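Setting up a two-arm sorting task in the Tulia practice kit

The Tulia practice kit is supplied by Trarkska to colleges and training centres. It consists of a simulated kitchen counter, two robot arms and a library of household items. This page explains how to prepare and run the first sorting task. Users should allow around 20 minutes for a first attempt.

Before you begin

The kit must be installed on a computer with at least 32 GB of memory. Licences issued through the Wutport office cover 2 computers each. Please sign in with the account given in your welcome letter, as guest accounts cannot save a task.

Step 1. Open the counter

Select New Task, then Kitchen, then Marble Counter. Wait until both arms have reached their rest position. If either arm is shown in outline only, close the task and open it again.

Step 2. Choose the items

Open the Items panel and add the round white plate, the red pepper and the aubergine. The plate should be placed near the centre, within reach of both arms. Other items may be left on the counter provided that they do not stand between an arm and the plate.

Step 3. Assign the arms

In the Falcão control panel, set the right arm to Carry and the left arm to Hold Clear. An arm set to Hold Clear keeps its gripper closed and stays away from the plate. Set the speed to 10 per cent for the first run.

Step 4. Run and pause

Press Run. Use the Pause button while the aubergine is held above the counter, and check that the left gripper is empty and well away from the pepper. The view can be turned while the task is paused.

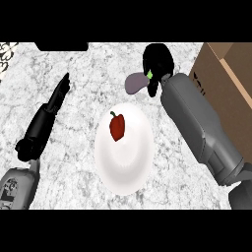
Step 5. Save the result

Press Run again and allow the task to finish. Select Save Record and enter a title. Records are kept in the Tasks folder and may be replayed at any speed. To repeat the task with the arms exchanged, return to Step 3.

Requests for further licences should be sent to the Wutport office.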